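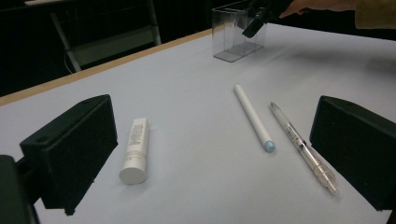 Stunen packing line, manual station inspection
Wednesday, October 7, 2020
Form 2746, completed before handover to the Zurkeo automatic cell

1. Work surface
Board flat, no lifted corners. OK.
Comment: Keep the white surface. Operators moving to cell monitoring will still clear rejects here by hand.

2. Hand-held grippers
Finger wear: one finger chipped on lower edge. Replace before next shift.
Trigger return: OK, left and right.
Comment: Operators report wrist fatigue after 100 cycles. Limit turns to 198 cycles until the cell takes over the small items.

3. Container
Clear, with dividers. No cracks found.
Comment: Tall items stand above the rim. Cell clearance must be set for these and not for the container wall.

4. Cables
Gripper cable crosses the board on the left side. Reroute. Loose cable on floor behind the table, coil and tie.

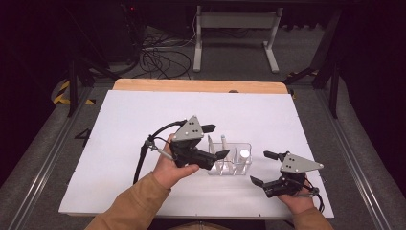 5. Floor
Hazard tape present. Rails clear.
Comment: Walkway outside the rails only once the cell is live.

6. Staffing
Two packing positions become one monitoring position and one refill position. Lockout training not complete. OPEN, due December.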